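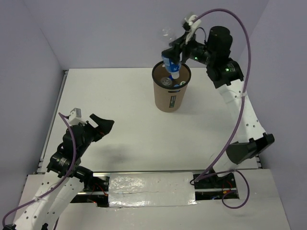 How many demonstrations do you need before it makes sense to train on a pick-and-drop task?

Start with 60 clean ones for a single object and a single target, train on those, then decide what to add.

Home > Forums > Robot Learning > Data Collection

hexnut
Posted 2/8/18
I'm at 35 episodes of bottle into bin and planning to go to 200 before I train anything. My lead, Mireille Marchal, wants a test run now. Who's right?

karimi_s
She is. Train early. We did 200 at Ziken before looking at a single result and had to throw out 87 of them. The operators had all picked up the same habit of pausing over the bin, and the policy learned to pause too.

pdq_arm
I disagree. With 35 you'll get a bad policy and won't know if it's the data or the training settings. Get to 60 at least.

hexnut
OK, 60 then. Next question. Do I keep both arms in every episode or give each one its own set?
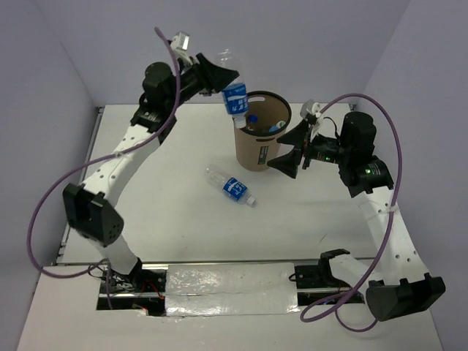
Mixing arms is fine if you log which one made the grasp. I'd keep them in one set and balance it later. What matters more is where the bottle starts. With the left gripper holding one over the bin and another still lying on the table, cap toward the lower right, you have two different states to label, and the second bottle's angle should change from episode to episode. Same for the bin position.
- karimi_s

pdq_arm
Moving the bin that early is a mistake. Fix the bin, vary the bottles, and get one thing working.

karimi_s
Then it learns where the bin is and never looks at it. Shahab Karimi, signing his own bad advice from last July, when I said what you just said.

hexnut
I'll move it a few inches every ten episodes and post the numbers.

Tags: demonstrations, two-arm, grasping

Recent topics
Santoso gripper fingers wearing out
Brirska logger drops timestamps
Rustico export: one file or many?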